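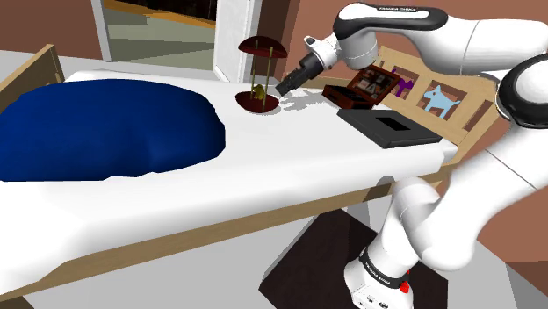

About us

Brarkgate Home Robotics works out good practice for robot arms used in people's homes. We write rules, test them in simulation and on real equipment, and publish the ones that hold up. Care providers, housing associations and small robot builders use them when they have to decide what an arm may do beside a bed, at a kitchen worktop or in a hallway, and what it must leave alone.

We have two sites. The office and simulation room are in Brarkgate, on the first floor of the old Lolard building. The test flat is at Clivine, and has a bedroom, a kitchen, a bathroom and a narrow hall that we have left narrow on purpose.

What we do

Most of our work goes into the Household Handling Rules, now in their second edition. There are 58 rules. Each one is a short statement followed by a test that shows whether it has been met. If we cannot think of a test, the statement goes into the guidance notes instead and is not called a rule.

The rules come in groups: reaching over furniture, handling belongings, working near soft materials, stopping and restarting, and keeping records. The bedroom takes up more pages than any other room. Beds are soft and wide, things get left on them, and bedding does not keep its shape when it is pressed. A gripper that is safe above a hard table may catch in a fold of cloth. People also keep things near their beds that matter to them, and a small ornament or a keepsake box deserves the same care as a glass of water.

A few of the rules, in the wording we use:

Rule 4. The arm shall not pass over a person's head or face, whether or not it is carrying anything.

Rule 11. Before lowering towards a soft surface, the arm shall slow to its contact speed and stay at that speed until it has lifted clear.

Rule 12. Where an object stands on a soft surface, the arm shall treat it as likely to tip.

Rule 19. Lids, doors and covers shall be left as they were found unless the task is to open or close them.

Rule 23. An object the system cannot identify shall not be gripped. It may be reported.

Rule 40. After any stop, the arm shall wait for a person to restart it. It shall not restart on a timer.

Rule 40 causes the most argument. Some builders would like an arm to carry on by itself after a short pause, and we understand why. We have kept the rule as it is in both editions.

How we test

Every rule is tried in simulation first. We build a room with ordinary furniture and ordinary clutter, put the arm in it and run the same task many times with small changes: an object moved along the bed, a blanket bunched up, a box turned to face the other way. A rule has to hold in 20 different room layouts before we take it to Clivine.

Simulation is cheap and nothing gets broken, but it has limits and we state them in every report. Cloth is the weakest part. A simulated sheet may look right and still behave differently from a real one when a finger presses on it. For that reason no rule about soft materials is published on simulation results alone.

At Clivine the same tasks are run with real equipment and two members of staff in the room. One watches the arm and holds the stop button. The other watches everything else. Neither of them does the other's job during a run, even for a moment -- if one has to leave, the run ends.

We record failed runs in the same way as good ones and keep them for the life of the edition. Any organisation using the rules can ask for the records behind a given rule.

What we do not do

We do not certify products. A robot cannot be "Brarkgate approved", and we ask suppliers not to say so. Our rules do not replace the law or the published safety standards, and anyone putting an arm into a home has to meet those first. We do not give advice on lifting or moving people. That work needs medical knowledge we do not have.

How we are run

The company began as a side project at Ndlovu, a firm that fitted adapted kitchens, and became independent when the rules grew too long to be looked after by people with other jobs. We do not build or sell robots, and we do not take commission from firms that do. Our income comes from training courses, paid testing and yearly subscriptions. Subscribers see drafts early. They do not get a vote on them.

Anyone can comment on a draft, and each comment gets a written reply, including those we do not act on. Comments on the next edition close at the end of September. Please give the rule number and describe the room and the task you have in mind. Comments from people who live with an arm at home are especially useful, and they need not be written in technical language.

Visits and training

Training days are held at Clivine for small groups. They cover setting up a room, checking it against the rules and keeping a stop log. The test flat has step-free access and parking at the rear. Visits to the Brarkgate office are by appointment.

Page last reviewed: Thursday, March 16, 2023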